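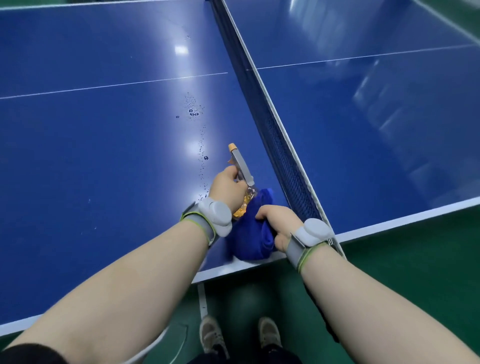 About Jorau Table Tennis School

We teach table tennis to adults and children, in groups small enough that the coach knows how you hold the bat. Most of our players started late and intend to stay ordinary. That suits us. If you are looking for a place that promises to turn your nine-year-old into a champion, there are several, and they have better brochures.

How it started

The school was opened by Ankica Đorđević and Urs Hubmann, who had been coaching at other people's clubs and disagreeing with how those clubs were run. Ankica played league for many years. Urs did too, less well, and will tell you so. They took over a hall of 546 square meters in Rosberg that had been standing empty, got the floor painted green, and spent what was left on tables. The changing rooms had to wait until the following August, and some people would say they are still waiting.

What we believe, such as it is

We were told that an About page needs a mission statement. We wrote one and it could have belonged to a bank, so we dropped it.

What we can say is that we distrust most of what gets sold around this sport. Ball robots are fine for warming up an arm and poor at teaching anyone to read a serve. Expensive rubbers do very little for a player who has been at it less than two years, and we will talk you out of them if you let us. Apps that score your forehand give you a number. We have never met a coach who could say what to do with it.

We feel the same way about "talent days." We don't hold them. Come to a normal session, play with whoever is there, and see if you want to come again.

The tables

People ask about our tables more than they ask about our coaching, so here is the long answer. We have 8, all blue, all kept up indoors the whole year. They get wiped down by hand with a spray bottle and a cloth, one half and then the other, with extra attention along the white edges and around the net posts, where chalky dust and fingerprints collect.

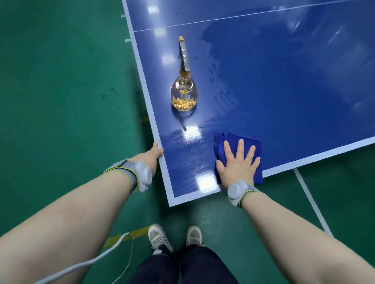
Wiping down a table at the hall.

We are not sentimental about cleaning. A dusty table plays differently from a clean one: the ball skids where it should grip, and beginners blame their own hands for it. Ankica can hear a dirty table from across the hall, or claims she can. Urs has offered to test this and she has declined.

Over the years we have been sold a good many products for the job. One foam came with a leaflet longer than our lease. Another left a film you could write your name in. We now judge a cleaner by what the table is like to play on the next day, and the label does not come into it. Too much liquid is as bad as too little, and a table goes back into use only when it has dried. If you arrive early and find one still wet, please take another and leave your bag, your bottle and your elbows off it.

Players are welcome to help at the end of a session. Cloths should be clean and soft. Paper towels shed, and the kitchen sponge that someone once brought in has been retired.

Who comes here

In an average week we see 300 players, from children who can barely see over the net to a group of retired colleagues from the Aigner works who have been playing each other for decades and keep a running score. It stood at 2388 games when they last let us look. They dispute the figure among themselves.

Our beginners' course is called Jalo. It runs for ten weeks, covers grip, stance, service and the basic strokes, and assumes you know nothing. Some people take it twice. We don't hand out certificates at the end, as we have never worked out what they would certify.

What it costs and what you get

Prices are on the fees page, all of them, including the one for lost bats. There is no joining fee and no contract with a clause about your death. You pay by the term. If you stop coming we will write to you once, and then leave you alone.

Bats and balls can be borrowed. Please bring indoor shoes with clean soles — the green floor marks easily, and has the scuffs to prove it.

Visiting

Ring first, or write using the contact page. One of us will answer, though not during sessions. Parking is behind the building and is worse than it looks on the map.

Page last revised 18 Feb 2020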